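24 June 2023
By the linen project team, Loreton
Print this page | E-mail this page

Bedding and towels: progress to Trirnside

Short one this time, figures still coming in from Lam so treat the money part as provisional. Full accounts follow in October as agreed.

Where we are. Sorting is done. 1,283 pieces through the wash since the grant started, of those 148 put aside as too worn to send out (mostly towels, thin in the middle, a few sheets with the hem gone). Worn ones cut down for cloths, nothing thrown yet. Remainder is good stock. Flats fitted out so far: 5, all in the Kesivska block.

Folding and spreading has taken up most of this period. We said in the bid that everyone would do it the same way and they don't, or didn't. Big covers are the trouble. Corners wander, the middle creases and by the time it's smooth one side is hanging lower than the other. Now spreading from the far edge and working back. Slower at first, neater after.

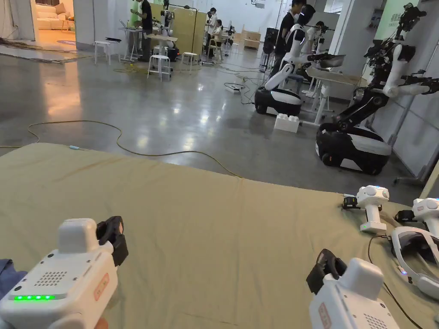

Photo: Loreton linen project

Green covers. These replaced the cream ones, which showed every mark. Happy with the colour, it does look different depending on the light, more khaki some days, so please don't order a match from a photograph. Weight is fine. They do crease, softly, and we have stopped ironing them except for the first night of a new let. Saves a good hour per flat.

Question in your last letter about whether the larger size was worth the extra. Yes. The smaller ones pulled off at the foot. Keeping the larger for all doubles, will use up the small ones on singles.

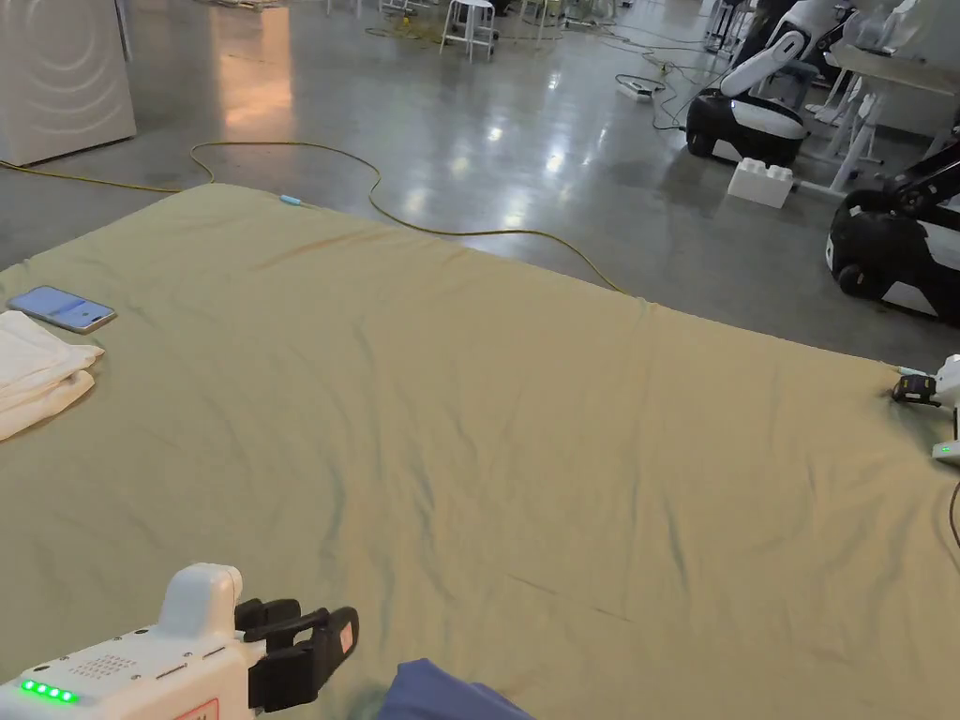

Khaki-beige cover spread out, folded white towels at the left

Towels. White only from now on, simpler for the laundry and no more odd ones. Folded edge faces out so the next person can lift one without disturbing the pile. Shelf labels still to do, the first lot peeled off. Bath and hand towels are seperate bundles, please ignore the sheet in the April pack which had them together.

Blue pieces are a different matter. Smaller, easy to handle, good for teaching the fold because you can see straight away if the edges are out. But the dye ran in two washes and we lost a few white pillowcases to it. Washed on their own now. Have asked the supplier for a credit, no answer yet, will chase again Monday.

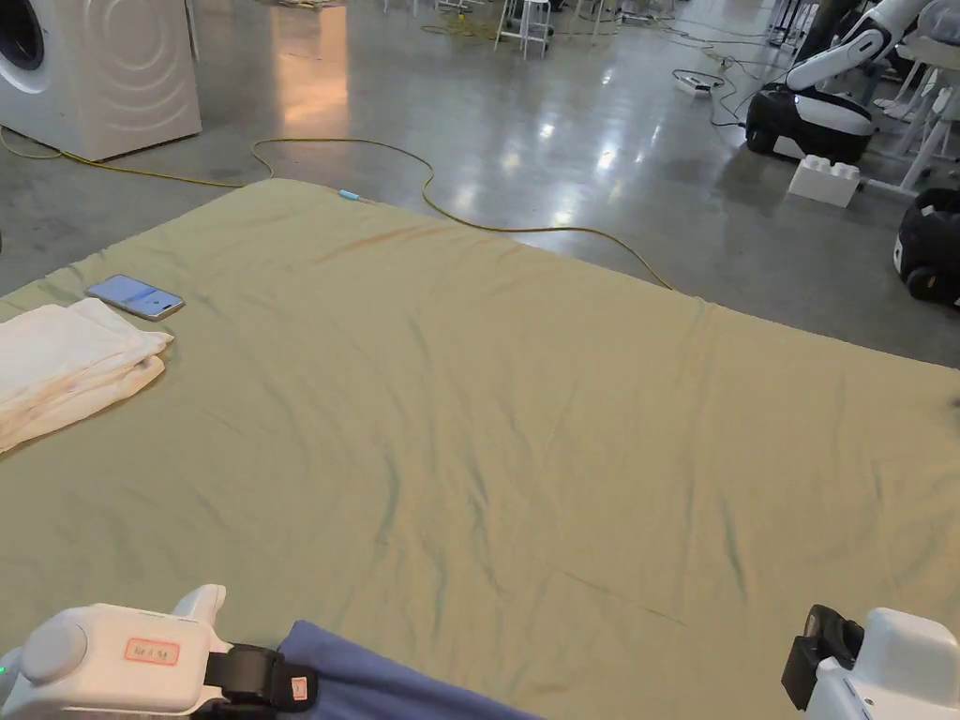 Blue-violet cloth along the near edge of the green sheet

Spending. Under on linen, over on laundry. The over is nearly all the rewashing after the dye, plus one delivery charged twice which Lam are sorting. Would like to move around 60 pounds from linen to laundry if you are content, just say yes by e-mail and I'll note it.

Not done: written folding guide (half drafted), storage boxes for Kesivska, spare set for the top landing. The guide is the one I'm most behind on. Its mostly drawings and mine are poor.
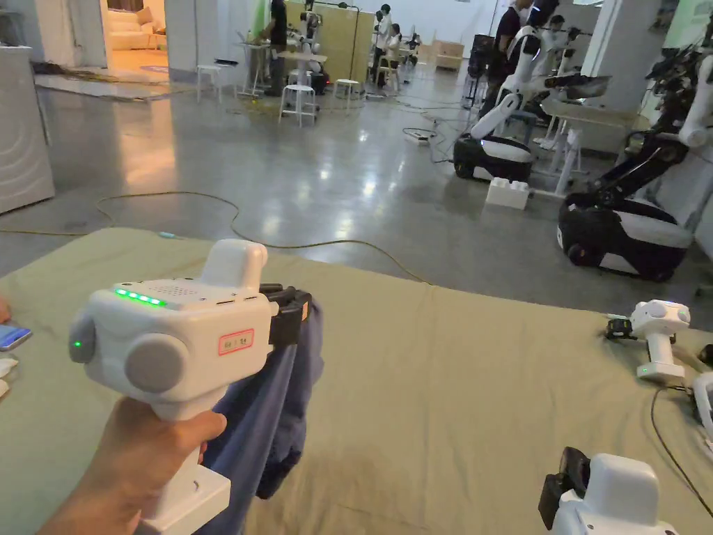
Bjartur Snorradóttir has asked that the blue be dropped altogether once this batch wears out, as a second colour means a second wash every week and the saving on price has gone by the autumn. She would also like the guide to start with the small pieces and leave the big covers until last.

I agree with the second bit. On the first, would rather wait for the supplier. Your view welcome before the next order, which has to go in by the end of next month.

Next period: fit out the rest of Kesivska, finish guide, try the covers on the sofa beds and see if the larger size tucks under. Recipts to follow by post.

Print this page | E-mail this page

Related items
Loreton linen: start-up report
Laundry costs, first quarter
What we do with worn towels
Kesivska flats: fitting-out list
Trirnside small grants: reporting dates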